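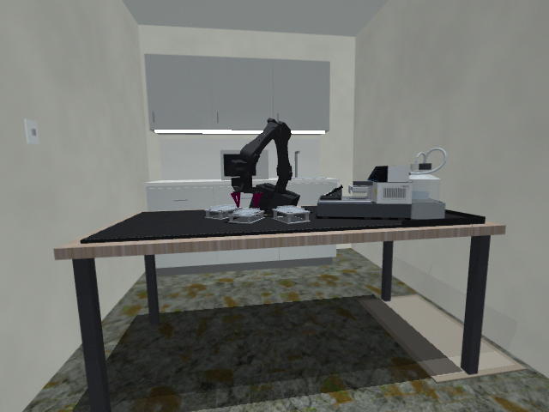 Clalleo Teach Kit, bench version

The kit from Trerimeck lets you show an arm a task two ways: push it along by hand, or drive it from the remote controller. We list it under part 3234. The simulated bench, with its black arm, magenta gripper fingers and three clear multi-well plates, comes with the software.

What it does well

Hand guiding is quick to learn. Moving a plate from one stand to another makes a fair first lesson, and you can store up to 15 lessons per arm.

What we doubt

The maker says one showing is enough. We would plan on 8, and more if the plate has to go into an instrument tray. Practice on the simulated bench is useful for planning reach, but it tells you little about how a real plate sits in real fingers. Remote control also hides contact from the operator, so go slowly near the lid.

Ordering

The remote controller is sold separately as part 3057. Ask Mogens Frandsen at our Bekby office for a trial before you buy.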